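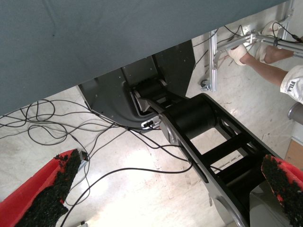

Weight is the enemy in every truss we'll draw this term, and I love how few tricks engineers need to beat it. Start with a solid beam under a load at midspan. The top squeezes, the bottom stretches, and the material along the middle hardly works at all! So take some of it out. Two parallel rails joined by crossbars, like the black link above with the floor showing through its openings, already get you most of the way to a bridge.

## Rails and crossbars

A ladder frame has rectangular openings, and rectangles can lean. To resist that, the joints must be stiff (we call this a Vierendeel frame). Add a diagonal and the panel becomes two triangles – now even pinned joints will hold.

**Try it:** the Godoy footbridge at Plirnemville has a span of 120 feet and carries 780 pounds per foot.

- Find the total load.
- Find the reaction at each support.
- Sketch where you'd put the diagonals, and mark which ones pull.

Reynaldo Sarmiento's notes on the Sondmont crossing are on reserve. Read the part on joints first, it's wonderful. Bring your sketches in pencil, please, we'll be erasing a lot.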